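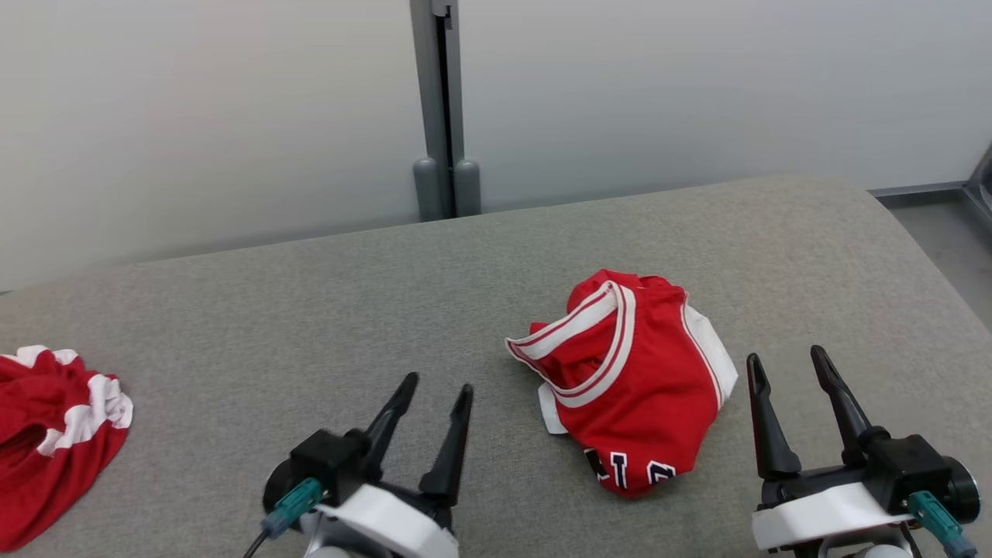
Brurach kit room moves folding to padded table

The Brurach youth basketball club has changed how it handles team uniforms between games. Red jerseys and other red-and-white garments are now sorted and folded on a gray fabric-covered surface set against the wall of the kit room, and go to the shelves from there. The old routine, in which players took their uniforms straight from the laundry bag, ended in August.

Kit manager Réka Farkas said the main fault with the old method was creasing across the numbers. Mesh fabric recovers well after washing, but printed numerals can crack along a hard fold if they are stored that way for a season. The club replaced 35 jerseys last year, most of them for damaged print.

The new procedure is short. Each jersey is shaken out, laid face down and smoothed from the collar to the hem. The sides are turned in to meet at the center, and the lower half is brought up once, so that the fold falls below the number. Shorts are folded lengthwise along the center seam and then in half. Garments with loose trim or open seams are put aside for repair.

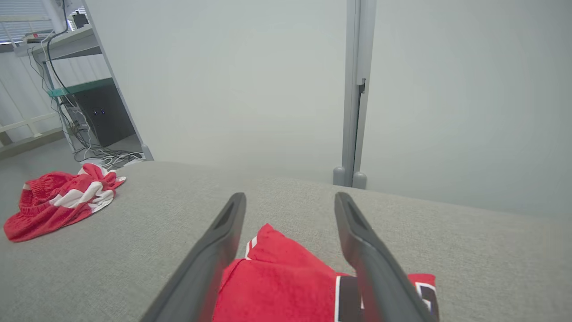
Stacks are limited to four garments - taller ones tend to slide when a shelf is pulled out. Jerseys and shorts are kept on separate shelves and matched by number on the morning of a game.

Sowmya Kurian, who coaches the under-14 team, said the padded surface holds slick fabric in place better than the bare bench used before. "The mesh used to creep while you were folding it," she said. "Now you can let go of one side."

Washing instructions are unchanged. Uniforms are turned inside out, washed cold and hung to dry. Fabric softener is still not allowed on mesh garments.

Players should return uniforms within two days of a game, with pockets emptied and safety pins removed. Repair requests go to Aranka Bakos at the kit room window, open from 4 p.m. on practice days. A written tag with the jersey number and the location of the damage must be attached.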